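Last updated: 7 Aug 2023

Re-labeling the parts shelves, and why I dropped the old numbering

I have kept spare parts for small scooters and mopeds as a side business for long enough that the numbering system had become the main obstacle to finding anything. The stock itself is modest: 344 distinct items in the last full list, most of them with a quantity of one or two. The old scheme was inherited from Parviz Jafarzadeh, who sold me the first load of parts and the spreadsheet that came with it. In that scheme every item had a six-character code. The first two characters gave the maker, the next two gave the model, and the last two were a running number.

The scheme has one good property, which is that a code is short enough to write on a tag with a thick marker. It has several bad ones.

First, a part that fits more than one model has no correct code. A brake lever that fits three different Derier models and one Muvalier got filed under whichever model it came off. If a customer asked for the lever for one of the other models, the search returned nothing and I told them I was out of stock. I found 11 cases of this while going through the list in February, and those are only the ones I could recognize from memory.

Second, the maker is often unknown. Trim parts in particular tend to arrive without packaging, and the molding marks on the inside are either missing or belong to the plastics supplier. Parviz used XX for these. By the time I took over, XX was the largest single maker in the file.

Third, the running number says nothing about where the part is. The spreadsheet had a location column, but it held entries such as "back" and "under bench left", and the bench had since been moved.

What I use now is a plain location code and a plain item number, with no meaning built into the item number at all. The item number is assigned in the order I enter things. It never changes and it is never reused, even when the last piece is sold. The location code is rack, shelf, position: C-2-4 is rack C, second shelf from the floor, fourth position from the left. Everything else, including maker, model, side, color and condition, is a field in the table and can be wrong, blank or corrected later without touching the tag.

I asked Yasaman Mahmoudi to check the table structure before I committed to it, because she maintains a much larger catalog for Babaei. Her main correction was to split fitment into a separate table. One row per part-and-model pair, with a column for how I know it fits. I use four values there: printed in a parts manual, test fitted by me, reported by a customer, and guessed from shape. The last one is never shown to buyers. It exists so that I can pull up candidates when somebody sends me a measurement.

Her second correction was to stop storing "left" and "right" in the description text. They are now in their own field, always from the rider's seat, facing forward. Roughly half of the returns I could trace came from sellers and buyers using different viewpoints for the same panel.
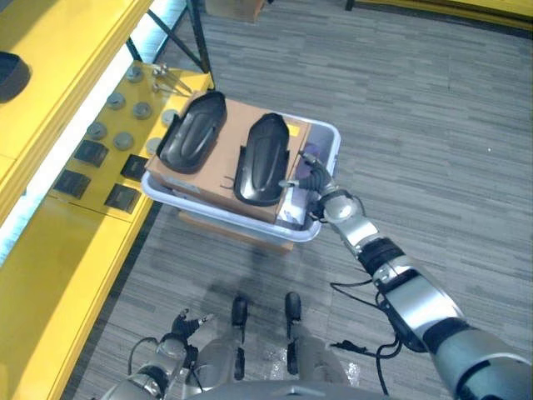 Tags took longer to settle than the table. The requirements are that a tag survives several years, can be removed without leaving residue on a painted or gloss surface, and can be read in poor light. Paper tags on cotton string meet all of these, but they need something to tie to. Most metal parts have a hole. Body panels usually have a mounting tab or a screw boss on the back. For parts with neither, I put the part in a clear bag and tie the tag to the bag.

I tested adhesive labels on scrap panels and would not use them directly on gloss finishes. The removable type held for a few weeks and then curled at the corners. The permanent type held well and took solvent to remove. Solvent on an unknown plastic is a risk I would like to keep out of a routine process. Labels on bags and cartons are fine, and there I use the permanent type.

The text on each tag is printed in two sizes. The item number is large enough to read at arm's length. The location code is smaller and goes below it. I went back and forth on whether the location belongs on the tag at all, given that it changes when a part moves and the tag then has to be replaced. I kept it for one reason: when a part is found in the wrong place, the tag tells me where to return it without a trip to the computer.

Shelf positions are marked on the front lip with the same font. Ardalan Kermani suggested leaving gaps in the position numbers so that new positions can be inserted. I tried this on rack A and took it out again. With gaps, a missing number could be an unused slot or a lost label, and I had to check the table to find out which. Consecutive numbers are easier to audit. If I need another position, I renumber the shelf, which means new tags for at most a dozen items.

Auditing is the part I had never done properly. The current procedure is one shelf per session. I print the expected contents of the shelf, sorted by position, and tick items off with the part in hand. Anything present but not on the list goes into a bin for later. Anything on the list but not present is marked "missing" with the date, and it stays in the table. About a third of the items marked missing so far have turned up on another shelf. I do not correct anything during the audit itself – mixing counting and correcting was how the old list got into its condition.

Cost was low. I bought a box of 800 tags, a secondhand label printer, and string. The database is a single file on a laptop, copied to an external drive after each session. Mehrangiz Shahbazi wrote the short script that prints the tags from the table, and it has needed one change, to stop it from dropping leading zeros.

Some open problems remain.

Fasteners are not in the system. They are in drawers, sorted by thread and length, and I do not see a benefit in tagging them. The exception is shouldered and stepped screws specific to one model, which I bag with the panel they hold. If the panel is sold without them, the bag gets its own number.

Matched pairs are handled badly. A pair of side covers from the same machine is worth more as a pair, because the fading matches. At the moment each cover has its own number and a free-text note pointing to the other. A proper set table would be cleaner. I have written the structure for it but have not migrated anything.

Photographs are linked by item number, one folder per item. I have done this for 64 items and have stopped until the set table is in place, so that pairs can be photographed together once.

Saeed Farahani asked whether the same layout would work for his stock of Laltoletti heater parts. I think it would, with the fitment table carried over unchanged and the side field removed. He is going to try it on one rack first.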